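Revised Practice Note on Robots in Furnished Rooms Takes Effect

The Dullden Institute has issued the second edition of its practice note on the operation of humanoid robots in furnished domestic rooms. The note was approved in March and applies to all work carried out at the Darngate rooms and at partner sites from Jul 24, 2018. Work already scheduled under the first edition may be completed under the earlier rules, provided the session leader records this in the log before the session begins.

The first edition was written mainly for floor work: walking, turning, carrying a box from one room to another. Much of the current program now involves handling clothing and bedding at close range to furniture, and members reported that the earlier text gave them little help. The working group, chaired by Ruxandra Filip, received 26 written comments during the consultation period. Most concerned three subjects: loose cabling, the hand that is not in use, and the condition of the floor near the feet.

On cabling, the new edition requires that any external cable on an arm be inspected at the start of each session with the arm moved slowly through its full working range. Slack is permitted where a joint needs it. Loops that can reach the item being handled must be secured again before the session continues. Several respondents asked for a fixed maximum loop size. The working group considered this but was unable to agree on a figure that would suit both the Wuller and the Ó Ceallaigh arms, and the matter has been held over to the next review.

Garments are now treated separately from rigid objects. Tags, strings, belts and drawstrings are to be noted on the task sheet before a garment is placed within reach, and the operator must be able to see them or have a second person watching who can. Where a garment is to be handled with others, the sheet should list each one. A tag may be left in place if the task calls for it.

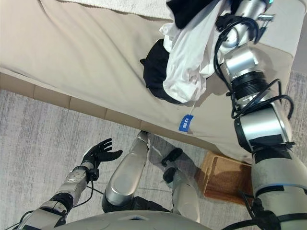
Garment handling at the bedside, with a tag hanging from the white item and the left hand held open over the carpet.

Section 5 deals with the idle hand. Under the first edition, an arm taking no part in the task could be left in any stable position. The revised text asks that it be placed where it is clear of the legs and of the furniture, and that its position be chosen before the working arm begins to move. An open hand is acceptable. If the idle arm is needed later in the same task, it should be brought in at reduced speed.

Floor conditions are covered in Section 6. Baskets, bins and small items of furniture may remain in the room, as their removal would defeat the purpose of working in a furnished setting. Their positions must, however, be entered on the room plan, and nothing may be moved while the robot is powered except by the session leader. Carpets are to be checked for raised edges, and any cable that could touch the floor must be kept away from the feet.

The section on stopping a session has been shortened. Any person present may call a stop and need not give a reason at the time. The session leader confirms the stop aloud, the operator brings the arms to rest, and no one approaches until the leader has given the word. A stop is entered in the log in the same way as any other event and is not counted against the team.

Members have asked how long records should be kept. The retention period for session logs and room plans is now 70 weeks. Task sheets may be discarded once the related report has been accepted.

Briefings for operators and session leaders will be led by Chrysanthi Galanis at Darngate. Attendance is required for session leaders and recommended for all others. Partner sites that cannot send staff may request a briefing on their own premises.

Printed copies of the note are available from the Institute's office. Comments on the second edition should be sent to the working group in writing, with the section number stated.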